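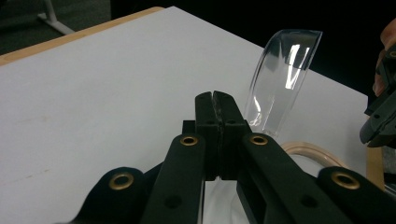 The Hornow in white, top surface

I put off buying a new worktable for far too long, so forgive me if I go on a bit now that I've finally got one! The Hornow comes from Zeko and cost me £87 with delivery to Evdale, in the 100 cm width. It is 56 cm deep, a bit shallower than my old one, and I did wonder whether I'd miss the extra room. I haven't much, though if you like to spread out a whole dress pattern you may want to measure up first.

I went for white after a good deal of dithering (the grey was tempting) and I'm very glad I did. Small screws and beads show up beautifully against it, and my corner feels lighter even on a gloomy January afternoon. The price you pay is that crumbs show up just as well, and so does pencil. A damp cloth and a drop of washing-up liquid shift most things – tea included, if you're reasonably quick – but a blob of red ink took me three goes and a fair amount of muttering.

Putting it together was a one-person job until the moment came to turn it over, when I'd have been grateful for a second pair of hands. The instructions are all drawings, and the one for the back rail is so tiny I fitted mine the wrong way round and had to start that bit again.

After 9 months there's a faint wobble if I lean hard on the left side, and tightening the leg bolts cures it for a few weeks at a time. I also looked at the Kashyap, a sturdier table with a drawer, but it wouldn't have gone up my stairs. Four stars from me, and I'd buy the same one again.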